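# House rules for the two-arm bench

I've been meaning to write these up since February, when Tiina Leinonen asked me for the version we use at Likton and I realised it lived partly in my head and partly on a whiteboard.
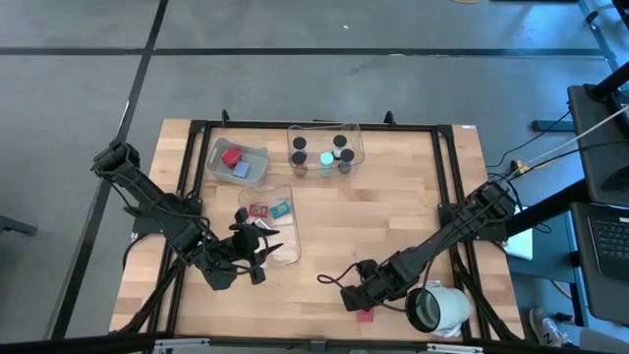
Most of it started as habit. The formal risk assessment covers the big stuff, but it doesn't tell you where to put a tray, so we ended up with 6 rules of our own.

1. **One person has the stop.** Whoever is running the session keeps the stop button within reach and does nothing else while the arms are live. If they need to answer the phone, the arms get parked first.
2. **Hands out means both arms parked.** With two arms on one table, it's easy to watch the one that's moving and forget the other. Pausing one doesn't count.
3. **Clear the overlap.** Both arms can reach the middle of the table. Only one goes in there at a time unless the task has been walked through at low speed.
4. **Nothing goes on the table that isn't in the task.** Mugs, hex keys and phones stay off it. Small parts go in a bin or tray between runs.
5. **Cables get checked at the start.** Move each joint through its range by hand and look for anything that pulls tight or catches. Floor cables too. I've tripped on one, and I wrote the rule.
6. **Write down the reset.** If the layout changes, the log gets a line saying what moved and who moved it.

New operators do 60 minutes at reduced speed with someone beside them before running a session alone. Vainio, our sister site, asks for 2 signatures after that. We ask for one, and I'm coming around to their view.

Rule 3 is the one people argue with. It slows down handovers, and the Flundell software is supposed to catch collisions anyway. I'd still keep it. Software limits depend on somebody having entered the right table height, and we've had that wrong before.

Tiina wants a section on grippers and pinch points. I'll add it once I've measured the closing force on ours.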